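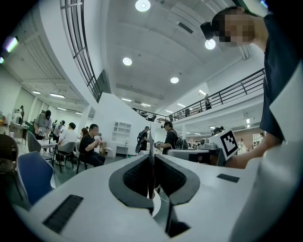

Clakix hand-held gripper – demonstration and open day

The Clakix is a gripper you hold in your hand. You do a job with it, the camera on the tool records what you did, and the recording is used to teach a robot arm to do the same job. It is made and sold by Trititz, and you can try one at our Hokport site before you order.

What the visit is
The next open day is on Sunday, October 25, 2026. Doors open at 10 and there is no charge, but you need to book a place. Visitors can come and go, and there is no set tour. Most people stay for a morning.

You will be shown how to hold the tool, how to start and stop a recording and how to check that it is usable. After that you work at a table on your own, with one of us nearby. If you have a part or a product you want to try picking up, bring it. Small and awkward things are welcome. Please leave liquids, powders and anything sharp at home, and ask first about glass.

Riku Arai runs the tables and Mirjam Reisinger deals with questions about the recordings and file formats. Tiziana Bellini handles orders, returns and trade accounts.

The tool
The body is white, with black grip strips on the flat of it. Two black curved finger pads do the holding. The inner faces are textured, which helps with smooth packaging and card. The pads are a wear part and you can change them yourself.

Marker cubes carry a black-and-white printed pattern on the face. Keep the faces clean and don't write on them. A scuffed marker can still look fine to you and fail in the software, so if tracking drops out, check the cube before you change any settings.

Weight of the tool: 400 g
Length of the tool: 274 mm
Warranty: 28 months, pads not covered
Spare pads: sold in pairs

What's in the box
Gripper with camera fitted
One pair of finger pads, plus one spare pair
Charging lead
Printed quick start sheet
Carry case

Marker cubes are sold separately. The robot arm is not included. We keep a list of arms that people have used with Clakix recordings and will send it on request.

Using it at your own site
You need a steady table, even lighting and enough room to stand back from the work. Strong sunlight from one side causes more trouble than a dim room does. Keep your movements slow for the first few recordings – slower than feels natural – and let go of the object fully before you lift the tool away. Long sleeves get in the camera's view, so roll them up.

Left-handed users can use the same tool. The settings page has an option for it.

If you can't come to Hokport
Hubert Krawczyk takes a demonstration kit out to schools, workshops and small factories. A visit takes half a day and we ask for a table and a mains socket. There is a fee, taken off the price if you go on to order. Visits from February onwards can be booked now. Dates before then are full, though we do keep a waiting list for cancellations.

Getting here
Hokport is on the Quintero estate, second entrance. Park in the marked bays and sign in at the desk. There is a lift as well as stairs. Hot drinks are provided, lunch isn't.

To book a place, use the form on this page and give the number of people in your group. For groups larger than 10, write to Jericho Espiritu first so we can set a table aside. Please tell us if you can no longer come.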